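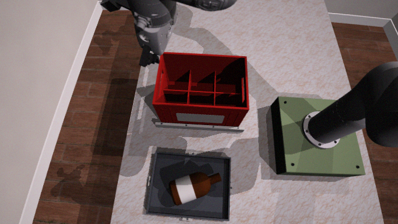 Biltalley open house: a lot of simulation, a little robot

Eleven of us signed up for the March visit to Biltalley and nearly all of us came home with the same question, so I'll put it down in print. How much of what we were shown exists outside a computer?

The morning was given over to a bottle task. In the simulated workcell there are two arms, a red crate with six compartments and a tray with a brown bottle lying in it. The bottle is supposed to end up in the crate. Irén Borbély ran the session from a laptop and told us the software, called Lultis, had done 2,926 runs of this since the new year. I asked how many had been done with real glass. The answer was 371, and she was straightforward about it, which I appreciated.

What she couldn't give us was the failure rate for those 371. "It depends what you call a failure," said her colleague Ignacio Palma. Well, a bottle on the floor would do for a start.

I have no quarrel with simulation as such. It's cheap and you can leave it going overnight. But the rendered bottle has a clean white label with nothing printed on it, and the ones at our plant come off the line with torn paper, glue down one side and sometimes no label at all. Miklós Csizmadia asked whether Lultis had been tried on anything like that. It's planned.

After lunch we got 9 minutes on the shop floor with a real pair of arms. They were moving foam blocks, at a speed I would call careful. Erzsébet Takács timed one transfer and then put her watch away.

The coffee was good and the staff were patient with us – I'd go again if they had three cases of dirty returns on the bench. Anyone who wants the handouts can get them from Botond Lakatos. The price sheet isn't in there. We asked.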